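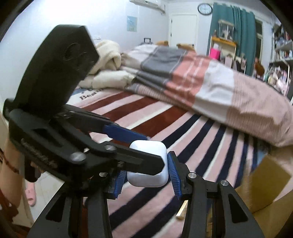

Bartosz Sikora maintains that a Brakaven gripper needs no calibration at all, only a firm talking-to. He has rebuilt his twice. The rest of us follow section 4.

4. Setting the grip

Do this after the linkages are on and before you get ambitious.

1. Squeeze the handle slowly until the pads meet. They should touch along their full length. If only the tips touch, loosen the finger screws a quarter turn, line up the pads, and retighten.

2. Let go. The fingers should spring open on their own. If they sulk, go back to 3.6 and look at the spring, which is probably in backward.

3. Pick up something small, smooth and yours. An earbud case is good. Hold it upright for a slow count of 22.

4. If it slides, wipe the pads with a damp cloth, dry them, and repeat. If it still slides, swap the pads.

5. Open and close the gripper 200 times. Television helps.

6. Check every screw again. One will have moved.

Note: The Tevoder pads fit too, after about an hour of filing and some language.

Caution: Keep fingertips out of the slotted bar while closing. It can't tell you from a screw.

Caution: No eggs until section 6.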